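2019-01-30

I promised to write down how we plan the money for the next grippers, so I do it now, before June comes and I have forgotten half of it.

We work with hand-held grippers at one white table, and we fold and move cloth with them. For a second table I asked Mement and Dornau for prices. Dornau was cheaper per pair, but the delivery is 11 weeks and the spare fingers are sold only in packs of 48.

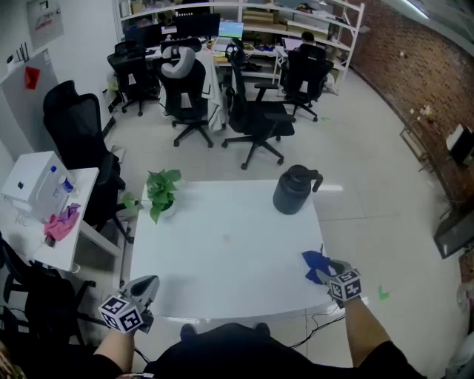 My first budget had a line for the grippers and a line for the computer, and that was all. Then I added cables, marker cubes, chairs and floor tape, and the small things came to more than 75 euros per person. It is not a big sum – but it was missing, and I had to ask for it separately.

Radwan also offers a rental. For 2 months it looks good, after that buying is better. I have put the rental in the plan only as a reserve. 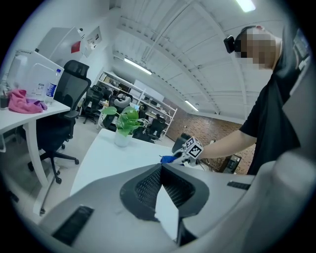 Hand-held gripper with its marker cube, over the far edge of the table.

For the head cameras I wait for the offer from Endar. If they answer this week I will send the whole list together, otherwise the cameras go on a separate order.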